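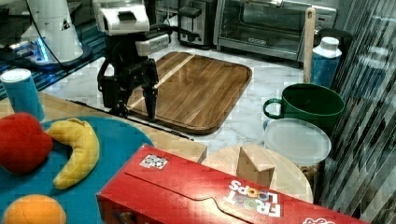 文／池瑟琪　　短篇小说

关于Pinach厨房协作服务的补充意见

Brikness居家设备评议所受理Pinach厨房协作服务的复评申请，时间是三月。申请人为Guleck公司，即该服务的提供方。依照规程，复评由初评人以外的评议员主办，案卷于是转到了热尼瓦尔多·马塞多的桌上。

案卷厚50页，封面盖有初评结论：暂缓推荐。理由一栏写得很短，称机械臂在接近台面时存在“无功能停顿”，时长40秒，期间既不执行动作，亦不发出提示，可能使用户误判设备状态。初评人的签名在右下角，笔画很轻。

马塞多在评议所任职多年，主办过灶具、轮椅坡道和自动窗帘的评议，对厨房设备尤为谨慎。他的习惯是先读使用说明，再读投诉，最后读厂方的答辩。Pinach的使用说明语气平和，通篇称用户为“您”，称机械臂为“协作端”。投诉仅附一件，来自茶宅公寓（Cha）的管理处，要求厂方说明停顿的原因。厂方答辩称，停顿系出厂设定，可在后台调整，但调整须由用户本人书面提出，至今尚无用户提出。

他在这句话旁边画了一道铅笔线。

复评的第一步是现场观察。Guleck公司的演示厨房设在一栋办公楼的底层，由产品负责人接待。双方交换了文件，核对了编号，马塞多声明不接受茶水以外的招待，随后在指定位置坐下。

台面是白色大理石，带灰色纹路。木砧板摆在正中，棕色的板面上有一道浅色斜纹。靠墙一侧有烤面包机和带玻璃门的小烤箱，右边放着一只绿色马克杯。近处的蓝盘子里盛着毛绒做的苹果、香蕉和橙子，一盒Froot Loops麦片侧放在旁边。机械臂从上方伸下来，上段罩着白色外壳，夹爪张开，两指朝下，到了砧板左缘的上方。

它在那里停住了。

产品负责人没有说话，马塞多也没有说话。他按规程启动计时，目光留在夹爪与砧板之间那道窄窄的空隙上。演示厨房里有通风设备的低响，走廊上有人推着小车经过，轮子在门槛处磕了一下。他发现自己屏住了呼吸，遂在记录纸上写下：观察人注意力集中，略有不适。写完又把“略有不适”划去，改为“略有等待感”，再看一遍，认为两种说法都不合乎记录用语，但未再改动。

计时到40秒，夹爪继续下行，指尖触到板面，随后合拢，把砧板向外轻轻推正了一点。

“请问这一停顿的设计依据是什么？”马塞多问。

“依据在附件里。”产品负责人说，“准确地讲，依据是一位用户。”

附件他读过，其中并无这样的内容。产品负责人解释，第一批试用户入住茶宅公寓时，设备并没有停顿。后来一位住户来信，要求在协作端接触台面之前留出时间。公司答应了她，并把同样的设定写进后来交付的每一台设备。来信的原件由住户保管，公司仅存有处理单。

“为何不写入附件？”

“她不同意公开姓名。法务部认为，没有姓名的来信不构成依据。”

马塞多将这一答复如实记录，并请对方在记录末尾签字。

复评的第二步是入户访谈。茶宅公寓是一座供高龄住户独立生活的老楼，走廊地面铺着深色石材，每户门旁设一块小木牌，供住户填写姓氏或其他愿意示人的文字。管理处事先征询了该住户的意见，她同意会面，条件是文件中一律称其为“住户”，并且评议员须在下午四点之前到达，因为四点以后她要做晚饭。

马塞多于三点二十分按铃。门旁的木牌上什么也没有写。

住户是一位身形瘦小的女士，头发剪得很短，右手揣在围裙的口袋里。她请他在厨房门边的椅子上坐下，自己站着。她的厨房比演示厨房窄得多，台面是旧的，边角用砂纸磨过。协作端收拢在墙边，外壳上搭着一块叠好的抹布。

马塞多宣读了访谈须知，说明谈话内容仅供评议使用，住户有权随时终止访谈，无须陈述理由。住户听完，点了点头，问他是否会切洋葱。

他答，会，但切得不好。

“那您应当知道，刀放下之前，人是要想一下的。”她说，“我在食堂切了一辈子菜。手快的时候，别人以为我不想。其实每一刀都想了，只是想得快。现在手不行了。”她把右手从口袋里取出来，让他看了一会儿，又放了回去。那只手在细微地抖动。

她接着陈述，设备初到时，工作十分准确。她说洋葱，它就取洋葱；她说切丝，它就切丝。晚饭按时做好，味道也不差。她坐在马塞多现在坐的这把椅子上，从头看到尾，饭菜端上桌时，她觉得自己是来别人家做客的。

“它没有做错什么。”她说，“这一点请您写进去。”

马塞多写了进去。

“可我来不及插话。等我想起来今天的洋葱应该切大块，它已经切完了。我就给公司写信，请他们让它在放下去之前等我一等。公司问，等多久。我说我不知道，就请他们来看我切。”

Guleck公司派来一名工程师。住户请他站在门边，自己用左手扶着砧板，右手拿刀，切了一个洋葱。工程师在旁记录。从她把刀举到砧板上方，到手稳得可以落下，最久的一次是40秒。工程师回去之后，把这个时长填进了设定。

“他没问我是不是太长。”住户说，“别人都会问的。”

马塞多停下笔，请她允许他核对一项事实：设备停顿期间，她通常做什么。

她想了想，说不一定。有时改主意，把切丝改成切块。有时走过去把砧板挪一下，它总是放得太靠边。有时什么也不做，只是站着，手搁在台面上，和它一起等。等到它落下去，她就觉得那一刀有她一份。

她又补充，停顿是安静的，这很要紧。公司后来曾建议加一个提示音，每隔几秒响一声，以示设备运转正常，她谢绝了。她的原话是：“我在想事情的时候，不需要有人敲门。”

访谈至三点五十分结束。马塞多起身致谢，按规程询问是否另有意见。住户说有一项，关于收费。服务月费为570元，她认为偏高，楼里有几位邻居想用而用不起，请评议所向公司转达。马塞多答复，价格不在本次复评范围之内，但他会将意见列入附记。她说那就列入附记。

他走到门口时，听见身后她对协作端说了一句话，声音很低，没有听清。抹布被取了下来，关节处传来轻微的响动。他没有回头。按照规程，访谈终止后评议员不再观察住户的生活。他在走廊里站了片刻，等身后那阵响动停住，又等到它重新响起，然后才走向电梯。这一段时间他没有计时，也没有写入记录。

复评的第三步是调阅运行日志。Guleck公司经住户授权，提供了她那台设备的日志，内有逾1050次停顿。日志对每次停顿只登记起止时刻，以及其间有无收到新的指令。多数停顿期间没有新指令。初评人大概正是据此得出“无功能”的结论，这一推断在形式上没有差错。

马塞多把日志从头读到尾，用了两个晚上。读到后来，他能从间隔里看出住户何时感冒，何时有客人来，何时一连几天只煮粥。有一晚，设备在砧板上方停顿之后收到取消指令，收拢归位，当晚再无动作。次日清晨又恢复如常。日志没有说明原因，他也没有去问。

评议会议于当月下旬召开。初评人列席，陈述意见如下：其一，停顿期间缺少提示，对不知情的用户确有误导之虞；其二，以单一用户的身体状况设定全部设备的参数，缺乏普遍性；其三，设备的评价应以设备为准，用户的感受可作参考，不宜作为依据。马塞多认为前两项意见成立，并当场表示将予采纳。对第三项，他请求宣读一段文字。

主持人问，所读为何种文件。

“入户访谈记录，第三页。”

他读了。他的声音平直，遇到引号时略作停顿，遇到“这一点请您写进去”一句时也未改变语调。读毕，会议室内一时无人发言。主持人低头整理面前的纸张，初评人摘下眼镜，用衣角擦拭镜片，擦了很久。墙上的钟走着。马塞多站在原处等候，依照议事规则，宣读人在主持人示意之前不得落座。

后来主持人说：“请坐。”

复评意见书由马塞多起草，经会议修改后通过，主要内容如下。

一、撤销“无功能停顿”的表述，改称“落下前等候”。

二、建议Guleck公司在使用说明首页载明等候的存在、时长及其用途，并允许用户在交付时自行设定时长，包括设定为零。设定应可口头提出，不以书面为限。

三、建议不以提示音作为默认配置。首次使用期间，可由安装人员当面演示等候过程，确认用户知悉后离开。

四、公司应在附件中补录该项设定的由来。来信人不愿具名的，以“一位住户”称之，其陈述的效力不因此减损。

五、在上述事项完成后，对Pinach厨房协作服务予以推荐。

附记一则：有住户反映月费偏高，请公司酌情研究。

初评人在意见书上联署，签名仍在右下角，笔画比上一次重了一些。

意见书送达后不久，Guleck公司来函，称各项建议已着手办理，附记所提事项另行答复。函件末尾转来一张便条，说明系住户托工程师代交，内容与评议无关，是否收存由评议所自行决定。便条写在一张从台历上撕下的纸背面，字迹歪斜，每一笔都写得很慢，墨水在起笔处洇成小点。

便条上写着：洋葱切大块，炖的时候先放。您说您切得不好，可以慢些切。

马塞多查阅了档案管理办法，其中对此类来件没有规定。他在收文簿上登记了日期与来源，在“事由”一栏拿着笔，笔尖悬在纸面上方，过了一会儿，写下“烹饪”二字，将便条夹入案卷最后一页，送档案室归存。

那天他下班较早，在车站旁的菜摊买了两个洋葱。

最后更新：三月

首页　短篇小说　往期　作者　投稿须知

联系编辑部｜版权归作者所有，未经许可不得转载｜返回顶部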